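Workshop notebook, March. Monday, battery work, Norncombe

Picked up the breech parts survey where we left it. The No. 2 gun position is the better of the pair. The holdfast ring is still in the concrete and 17 of the bolts are sound enough to take a socket. The rest are rusted to stubs and I have left them alone.

Andor Kovács sent over his tracing of the magazine level. It agrees with my tape on the shell store but not on the cartridge store, where he has the passage wall thicker than I do. Remeasure before either drawing goes in the folder. 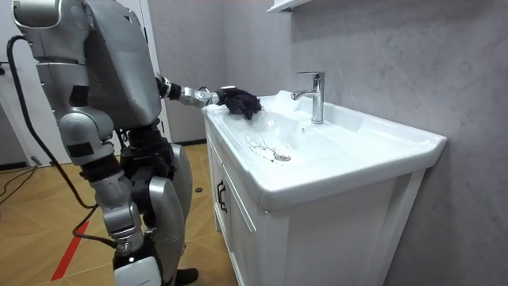
2 min read

Shell hoist: the lower sheave turns by hand now. Four days of penetrating oil and a strap wrench did it. The upper one is solid. Do not put heat on it until the paint has been tested, as the gray layer under the green is probably lead.

Pelupessy quoted for blasting the hoist cage. Too high, and they want it delivered. I would sooner do it with scrapers and keep the stenciling on the back plate.
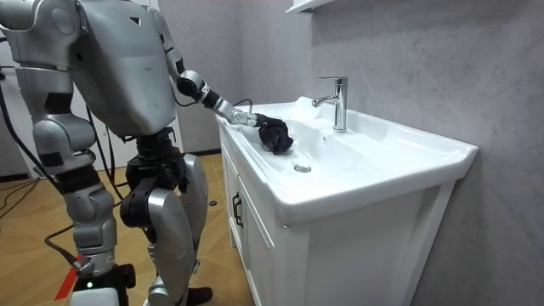 The dial sight bracket came out of its bath at 1420. Most of the black has gone from the brass but there is still crud in the worm teeth. Second go tomorrow with a weaker mix from Jasasitz – the first one was stronger than it needed to be. For the final clean, use a bunched-up cloth pressed well into the curve, same as you would for the inside of a washbasin, and no wire brush anywhere near the graduations. The engraved figures are shallow already.

Range scale photographed and bagged. The maker's plate is missing, two screw holes only. Foria may have a spare from the other battery, will ask.
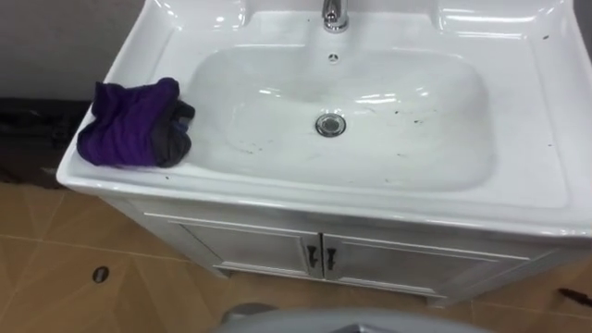

Basin, faucet and drain.

Still to do: grease for the traverse rollers, new lamp for the lower passage, copy of Andor's tracing at the larger scale. Drain in the gun pit is blocked again with leaves and holding water over the holdfast bolts. Rod it first thing, then get some oil on the threads while they are dry.

Padlock on the magazine door is sticking. Key has to go in upside down.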